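Speaker notes - Planning the second arm purchase
Session runs 50 minutes with questions. Thodoris has the clicker.

Slide 1. Title
Name, team, thanks to Despina Drakos for the cost sheets. Skip the company history.

Slide 2. What we asked for
Original request was one arm, one gripper, one wrist camera, one year of support. Approved in December without changes. The request had no line for consumables. Say this early, people will ask.

Slide 3. Where the money went
Read the three largest items only: arm, mounting and guarding, integration hours. Quote from Fladano covered the arm and controller. Quote from Nornier covered the gripper and nothing downstream of it - cables, adapter plate and spare fingers were all separate orders.
Adapter plate: 2316 dollars. Pause here. It was missing from both quotes, and each vendor assumed the other had it.

Slide 4. Wet work changes the budget
Kitchen tasks were added after the arm was ordered. Points to make:
Check the ingress rating of the gripper, the camera housing and the connectors separately. The rating on the arm data sheet applies to the arm.
Ask for finger replacement price and lead time in writing. Ours went up to 71 days.
Camera cover is a wear part. Budget it as one.
Drainage and splash guarding belong to facilities. Get their number before you submit.

Slide 5. Lease or buy
Moschos offered a lease at 2136 dollars a month, service included. Periklis ran the comparison. Leasing wins if the task list is likely to change inside 18 months. Buying wins on a fixed task with in-house maintenance. Do not present this as a recommendation, the tax treatment differs by site.

Slide 6. Sizing the task before sizing the arm
Dishwashing by hand with a sponge is a low payload job. Payload was overbought on the first unit. The cost sits in the grip: soft material folds when squeezed, so finger shape and force control matter more than reach. 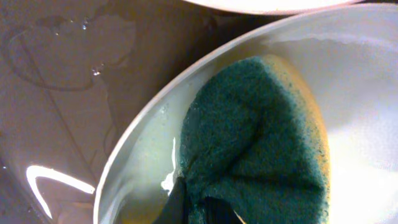 Specify grip force at the low end of the range as well as the maximum. Most quotes list the maximum only. Laimutė Toom has the test sheet we now send to vendors, one page, available after the talk.
If someone asks about suction: not evaluated for this task, no figures.

Slide 7. Plan for unit two
Single purchase order through Plalolier, adapter plate and cabling named as line items. Spare fingers ordered with the arm. Integration hours quoted as a fixed price with an hourly rate for changes.
Acceptance test on site, with water, before final payment - Thanasis Konstantinidis is writing the procedure.

Slide 8. Questions
Repeat each question into the microphone. Pricing questions beyond the slides go to Despina. Leave the contact slide up.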